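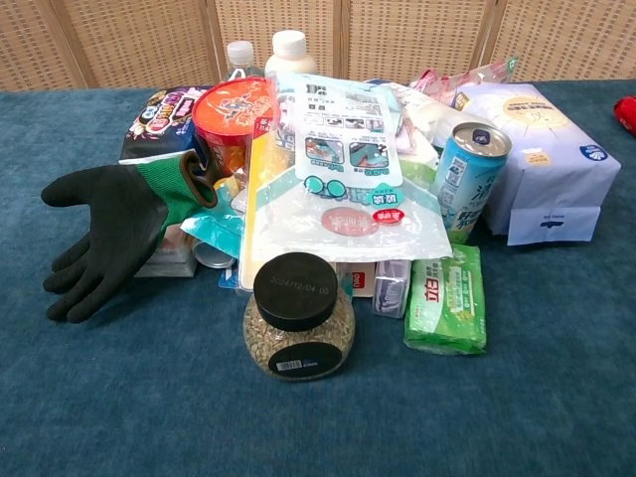
Teal table, with the glove, the cup noodles and the rest of the pile.

Notebook, March

Lomum upright, Filtville music school, continued

9:15
Action came out last night and spent the night on the bench. Dampers are in better condition than I noted in the last entry. The bass ones are flat and still springy. In the low tenor a few have a groove from the strings but they seat fine if the wire is bent back a hair. Leaving them alone for now.

Hammers are the real job. Deep string cuts from the middle of the tenor up through the first treble section, and hardly anything in the top octave, as you would expect from a piano that lives under beginner lessons and choir warm-ups. Somebody has filed them before and took too much off the nose on the left side of each one, so the strike points lean. I can see it most clearly at the break. It explains the complaint from the school that the middle "barks" and the notes just above it sound like a different instrument.

Options as I see them:
File to shape, voice what is left, put it back.
New hammers on the old shanks, much more work, and the school has not agreed to pay for it.

The quote we gave was 700 and that covers filing, voicing, regulation and one tuning. So filing it is, unless Aino finds something when she looks at the shanks.

10:30
Filed the first section with the coarse strip, then the fine. Went shoulder first and stayed off the crown until the shape was right. The felt is dense and a bit glassy on the surface, and under that it is quite normal. After the first dozen or so I stopped pressing on the left side at all, the lean nearly takes care of itself if you let the strip ride on the right shoulder.

Dust everywhere. The small extractor needs a new bag. Write that on the board.

11:50
Aino Ojala came over and checked shanks and flanges. Her notes, copied here so they are with the rest:

— six flanges loose in the pinning, all in the tenor, repin
— one shank twisted, can be heated and turned, do not replace
— the spring rail is fine
— bridle straps are brittle, several will go the first time the action is pulled again

The straps were not in the quote. They are cheap and take an afternoon, and putting the action back with straps like that means we will be driving out to Filtville again by autumn. I want to do them and tell the school afterwards. Aino wants to call them first. She is calling.

1:40
School says yes to the straps. Ordered a set from Sveinbjörnsson along with center pins, two sizes up from what is in there, and the green felt we were short of for the other job. They said five days. Repinning can start with what we have in the drawer if the sizes match.

Repinned the first three flanges. Used the swing test with the shank hanging and counted swings, then adjusted with the reamer. The old bushings are good cloth, so no need to rebush. On the third one I went too far and it dropped straight to loose, had to go up another size. Slower with the reamer next time, two turns and test.

3:00
Measured the touch on the bench with the weights before going further, so there is something to compare with. Down weight is uneven. The bass is reasonable, the tenor wanders all over, and the treble is light. I suspect friction more than balance, the key bushings have not been looked at yet and the keys are still at the school. Note for whoever goes out there: bring the easing pliers and check the front rail pins for rust. If the pins are rough, polish before easing anything, otherwise we ease bushings that were fine to start with.

The teacher also mentioned a buzz on the D above middle C. I could not get it when I was there, but the lid had a stack of hymn books on it at the time. Try again with the lid clear. If it is still there, check the hinge on the bottom board and the brass pin in the music desk before blaming the soundboard.

3:45
Pitch. Took readings with Zotus when we picked up the action and only got round to sorting them now. The whole piano is flat, up to 40 cents in the high treble, less in the bass and oddly good around the tenor break. That is too far to pull up in a single pass and expect it to stay. Plan is a rough pass first, quick and slightly over in the treble, then let it rest overnight, then the real tuning. The quote says one tuning. I count the rough pass as part of it.

Zotus lost the file names again when I moved the readings to the shop computer. Everything is there but it is sorted by time and the notes have to be matched by ear. Relabeled the A's and C's and left the others. Please type the note name into the comment field when you take readings, the file name cannot be trusted.

No cracks that I could find in the bridges. Tuning pins felt firm on the ones I tried, a little jumpy in the low bass. Strings have surface rust but nothing that looks like it is about to go. Still, take a few lengths of wire along in the common treble gauges.

4:30
Finished filing the second section. Checked against the straightedge, the line of strike points is good except at the break where two hammers sit forward. Could be the flange screws. Tightened all of them and one came into line. The other needs paper behind the flange, left a pencil mark on the rail.

Have not touched the voicing needles yet. I would like to hear the hammers in the piano before deciding, filing alone may bring the middle down enough. If it still barks, low shoulders first and stay away from the crown.

To do
Repin the last three flanges
Turn the twisted shank
Straps when the parcel comes
Paper behind the marked flange
Top treble, light pass with the fine strip only
Ask the school which mornings the room is free
Extractor bag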